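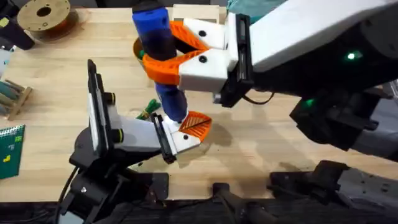
第2章 設置と初期設定

本章では、卓上加湿器 Plumby 340 の設置場所の選び方、給水、電源の接続、運転設定までの手順を説明します。フィルターの交換については第4章、エラー表示の一覧については巻末をご覧ください。

2-1 設置場所を決める

1. 水平で安定した台の上に置きます。傾いた台では水位センサーが正しく働かず、給水ランプが点灯したままになることがあります。
2. 壁や家具から十分に離します。吹き出し口の正面には物を置かないでください。
3. エアコンの風が直接当たる場所は避けます。湿度の表示が実際より低くなります。

注意：無垢材の家具や漆塗りの台に直接置かないでください。結露による水滴でしみや反りが生じるおそれがあります。やむを得ず置く場合は、別売の受け皿(Brosis トレイ)を敷いてください。

注意：テレビ、パソコン、オーディオ機器のそばでは使用しないでください。

2-2 タンクに水を入れる

1. 上ぶたを外し、タンクの取っ手を持ってまっすぐ引き上げます。
2. タンクを逆さにし、キャップを左に回して外します。
3. 水道水を「満水」の線まで入れます。
4. キャップを右に回して締め、逆さにして水が漏れないことを確かめます。
5. タンクの外側についた水を乾いた布で拭き取ります。
6. 本体に戻し、上ぶたを閉じます。

メモ：初めて使うときは、タンクに少量の水を入れて軽く振り、一度すすいでください。

注意：40℃以上の湯、ミネラルウォーター、浄水器の水、アロマオイルを入れた水は使用しないでください。カビや雑菌の繁殖、タンクの割れの原因になります。

2-3 電源をつなぐ

1. 付属の電源アダプターのプラグを本体背面の端子に奥まで差し込みます。
2. アダプターをコンセントに差し込みます。
3. 操作部の電源ランプが白く点灯します。点灯しない場合は、一度抜いてから差し直してください。

注意：付属品以外のアダプターは使用しないでください。濡れた手で抜き差ししないでください。

2-4 運転を始める

1. 電源ボタンを押します。お買い上げ時は「自動」で運転を始めます。
2. 「切換」ボタンを押すたびに、自動、弱、強、おやすみの順に変わります。
3. 目標の湿度を変えるときは、「湿度」ボタンを2秒間押し、数字が点滅している間に上下のボタンで選びます。
4. そのまま操作をしないと点滅が止まり、設定が保存されます。

メモ：おやすみ運転では、操作部の明かりが暗くなり、風量は弱に固定されます。朝7時に通常の運転へ戻したい場合は、次の項の時計合わせを先に済ませてください。

メモ：運転開始直後は、室温や水温によって霧が見えにくいことがあります。故障ではありません。

2-5 時計を合わせる

1. 運転を止めた状態で、「タイマー」ボタンを長押しします。
2. 上下のボタンで時を合わせ、「タイマー」ボタンを押します。
3. 同じように分を合わせ、もう一度「タイマー」ボタンを押します。

アダプターを抜くと時計の設定は消えます。停電のあとも合わせ直してください。

2-6 アプリ(Virkico)と接続する

アプリを使わなくても、すべての運転モードを本体で操作できます。湿度の記録を残したい場合に設定してください。

1. スマートフォンに Virkico アプリを入れ、利用登録をします。
2. 本体の「切換」ボタンと「タイマー」ボタンを同時に長押しし、通信ランプを点滅させます。
3. アプリの「機器を追加」から「Plumby 340」を選びます。
4. ご家庭の無線LANのパスワードを入力します。
5. 通信ランプが点灯に変われば接続は完了です。

通信ランプが点滅したまま変わらないときは、ルーターの設定を確認してください。本機が対応しているのは2.4GHz帯のみです。画面に「228」と表示された場合はパスワードが誤っています。手順2からやり直してください。

2-7 しばらく使わないとき

1. 運転を止め、アダプターを抜きます。
2. タンクと本体の水受けに残った水を捨てます。
3. 第4章の手順で水受けを洗い、各部を陰干しします。
4. 完全に乾いてから箱に戻し、湿気の少ない場所に保管します。

注意：水を入れたまま持ち運ばないでください。本体内部に水が入り、故障の原因になります。

別売の Picard フィルターをお使いの場合は、本体から外し、乾かしてから袋に入れて保管してください。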